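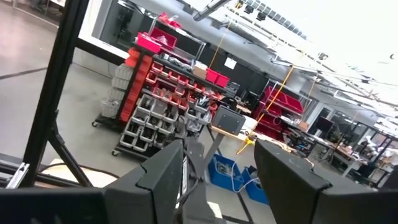

Re: Skeltonska episode 8, that last shot

Mirela Barbosa wrote:
> I still think the sister knew from the start. Why else would she
> keep the ferry ticket? And did anyone else find the Mukby flashback
> way too long?

Mirela, yes to the ticket, no to the flashback! I watched it again last night (122 minutes, who approved that?) and she looks at the coat before Elano even mentions it. So she knew. What I can't work out is why Yau lies for her at dinner, unless they're setting up season 2, and if they are I'll be cranky until September.

Couple of other things:

1. The song over the credits is the one from the wedding, just slower. I cried, I'm not proud.
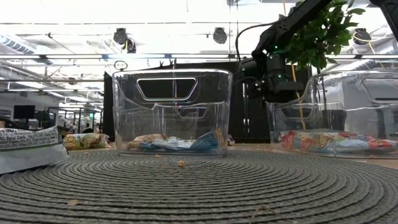

2. Does anybody have the subtitles for the radio speech? Mine skipped the whole thing.

We're watching the finale again at my place, 8 p.m., bring whatever you like to eat.

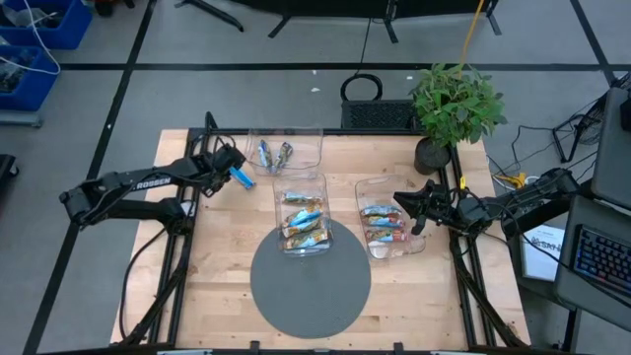 Snack bars in the clear bins

Vilhjálmur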